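4. Setting up the Bradine water softener

Read this section before you connect the softener to the mains supply.

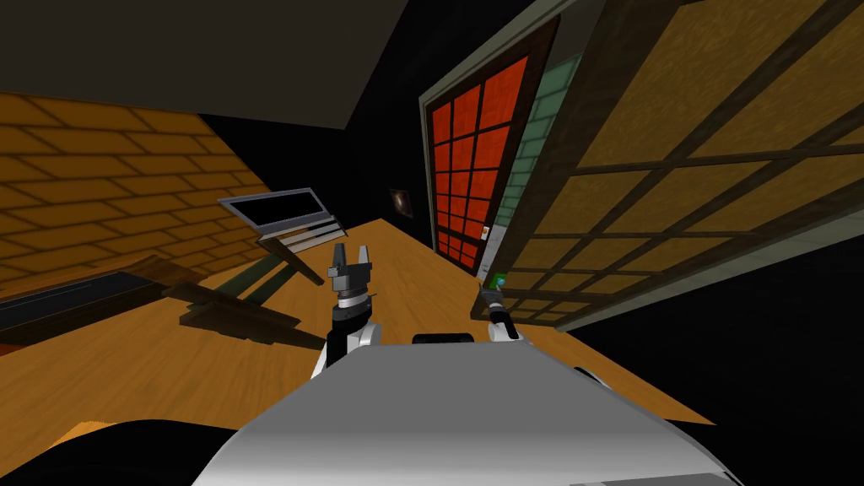 The Bradine is supplied with the bypass valve closed and the resin tank already filled. You do not need to open the resin tank at any point during set-up. If the seal on the tank lid is damaged, stop and contact the Utard helpline using the number on the warranty card.

4.1 Before you start

You will need an adjustable spanner, a bucket, PTFE tape and a test strip from the accessories bag. Find the stopcock and check that it turns freely. Older stopcocks can seize, and it is better to know this before you cut into any pipework.

The softener must stand on a level floor that will bear its full weight when loaded with salt. Leave enough room above the cabinet to lift the salt lid fully. The drain hose is 4 metres long and must not be extended.

CAUTION: Do not install the softener where the temperature can drop below freezing. Frost damage to the valve head is not covered by the warranty.

NOTE: At least one tap in the kitchen must stay on the unsoftened supply for drinking. Outside taps should also be left unsoftened.

4.2 Connecting the water supply

1. Turn off the stopcock and open the lowest cold tap in the house until the flow stops.

2. Fit the bypass valve to the back of the softener. The arrows on the valve body show the direction of flow. Hand-tighten both nuts, then give each a quarter turn with the spanner.

3. Connect the inlet hose to the port marked IN and the outlet hose to the port marked OUT. Check that the rubber washers are in place at both ends of each hose.

4. Push the drain hose on to the ribbed spigot and secure it with the clip. Run it to a standpipe or gully, leaving an air gap at the end.

5. Fit the overflow hose to the elbow on the side of the cabinet. It works by gravity – it must run downhill all the way and must not be joined to the drain hose.

6. Turn the stopcock on slowly with the bypass still closed. Look for drips at each joint and tighten where needed.

7. Open the bypass valve halfway and wait for the sound of air to stop. Then open it fully.

4.3 Setting the control panel

1. Plug in the transformer. The display shows the software version and then the clock.

2. Press SET and use the arrow keys to enter the time of day. Press SET again to store it.

3. Dip the test strip in unsoftened water and compare it with the chart on the inside back cover. Enter the hardness in parts per million. The factory setting is 258.

4. Enter the reserve capacity in litres. Most households can leave this at 1000.

5. Hold REGEN until the motor starts. Let this first cycle run to the end without drawing water.

If the display shows code 473, the valve has not reached its home position. Unplug the transformer, wait a minute and plug it in again. If the code comes back, close the bypass and call the helpline.

4.4 Adding salt

Use tablet or block salt sold for water softeners. Urnau tablets and Bevan blocks both fit the cabinet, but do not mix the two. Keep the salt above the water line and below the rim. Table salt and road salt will clog the brine well.

NOTE: The water may look cloudy for a short time after the first cycle. Run a cold tap until it clears.

Section revised July 25, 2018. Text: Zuweira Ofori. Technical check: Fouad Hakim.

Continue to section 5, Routine care.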